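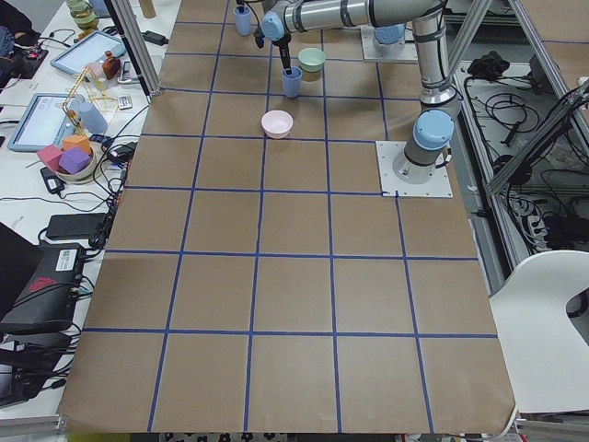 Blue cup on the brown paper table, with the arm over it.

2022-11-09

I moved our household money out of Mondal last week and I want to write down how it went while I still remember the steps.

Some background. I had used Mondal since we bought the house. It's a budgeting app that connects to your bank, pulls in the transactions and sorts them into categories. For a long time it did what I needed. Then in April they changed the plans, and the thing I used most, splitting one transaction across several categories, went to the higher tier. I paid for it through the summer and then decided I'd had enough.

I looked at two replacements. Zarley is the one most people on the forums suggest. It's nice looking and the phone app is fast, but it wants you to plan every dollar at the start of the month, and our income doesn't work like that. One of us is paid twice a month and the other gets paid when a job is finished. I tried the trial for two weeks and spent most of it moving money back and forth between categories to make the numbers at the top turn green. I can see why people like it. It wasn't for us.

The other one was Avudell, which is a desktop program. You buy it once, it keeps a file on your computer, and you import the bank's files yourself. No bank connection at all. I thought I'd miss that, but I was already fixing a lot of Mondal's imports by hand, so the work is close to the same.

Exporting from Mondal was easy to start and annoying to finish. The export button is under account settings, not under reports where I looked first. It gives you one CSV with everything in it. Mine had 797 rows for this year. Split transactions come out as separate rows with the same date and payee and nothing to tie them together, so a single grocery trip that I had split into food, cleaning stuff and a birthday card turned into three purchases. For the older years I didn't care. For this year I went through and put them back together in the spreadsheet before importing, and that took an evening.

Transfers were the other problem. Mondal writes a transfer as two rows, one out and one in. Avudell sees two rows and makes two transactions, and then your savings account looks like it has income. There is a "match transfers" command in the Tools menu that catches most of them if the dates are the same. Where the credit card payment left checking on one day and showed up on the card two days later, it didn't match and I did it by hand. There were 14 of those.

I also cut down the categories while I was at it. We had one for parking and one for tolls and one for car washes, and I never once looked at any of them separately. They're all Car now. Same with the three kinds of eating out. I kept Vet on its own, and House Repairs, because those are the two that surprise us.

The first report I ran was subscriptions. We were paying $179 a year for a backup service on a laptop we no longer have. It renews on the card we don't use much, and Mondal had it filed under Office, so I had skipped right over it. I canceled it the same night. I've also set the monthly sinking fund for the cars to $400 to cover tires, registration and the insurance bill, and we'll see if that holds through the winter.

Things I don't like so far. Avudell's phone app only shows balances, you can't enter anything on it. The charts are ugly and the legend covers part of the pie if you have more than ten categories. Our credit union, Huveck, offers its download in three formats, and only the QFX one keeps the full payee name. With the CSV everything got chopped to "POS PURCHASE" and a few letters. If you bank there too, use QFX.

Things I do like. It opens right away. Search works across all the years. I can back up the file by copying it to a USB drive, and I've been doing that after each import.

My plan is to import every other weekend and look at the totals at the end of the month. I still need to enter the mortgage with the right split between principal and interest, and the loan wizard keeps giving me a payment that's a few cents off from the statement. I suspect it's the rounding on the escrow part. If I get it sorted out I'll add the settings to this post.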